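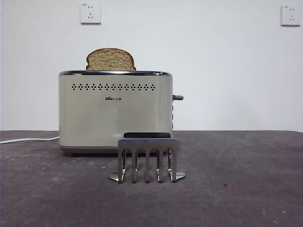 Opinion
By the Pledley kitchen columnist
Filed under: Home, Small appliances

I have owned four toasters in 17 years, and the only one I miss was the plainest. It had a lever, a dial and a crumb tray. It made toast for two people every morning until the spring went, and the repair shop in Pledley told me the part could no longer be bought.

My argument is a small one. A household of one or two people needs a two-slice toaster and should stop there. The shops would rather sell you something else. I went looking in July and the first thing I was shown was a four-slice model with a colour screen, priced at $300. The screen displayed a picture of a piece of toast. The salesman said it was popular as a wedding gift, and I believe him, because it is the sort of thing people buy for other people.

Most of the toast I make is a single slice. I suspect that is true in many homes, particularly on a weekday, when everyone gets up at a different hour. A wide machine heats slots with nothing in them and takes up the part of the counter where you would put the plate. Mine now lives at the end of the table, where the cord reaches the outlet, and I can butter the bread beside it.

Bread is the other half of the matter. I buy a seeded loaf from Stillberg, the bakery near the bus station, and it is a taller slice than the supermarket kind. For years I took it as a fault when the top of a slice stood up out of the slot. I no longer mind before the lever goes down. What matters is whether the crust is under the rim once it does, and that is worth checking in the store. Take a slice with you in a bag. I have done it, and I was not asked to leave.

The usual reply is that a toaster oven does more. It does. My sister has a Sistura, and she roasts vegetables in it and reheats pizza. It also takes longer to make toast, and the toast comes out dry. If you want a small oven, buy one and call it an oven.

I will give some ground on buttons. A cancel button is useful and so is one for frozen bread, as I keep half of every loaf in the freezer. Beyond those two I have never pressed anything more than once. The bagel setting on my last machine did something different each time.

What I would pay extra for is repair. Bednarek, the hardware store on our main street, used to keep springs, knobs and cords in drawers behind the till. The drawers are gone and the toasters are stacked where they stood. A spring costs a couple of dollars to make. I would like to see every toaster sold with a parts list in the box, and I would choose the one that had it over any colour of steel or number of slots.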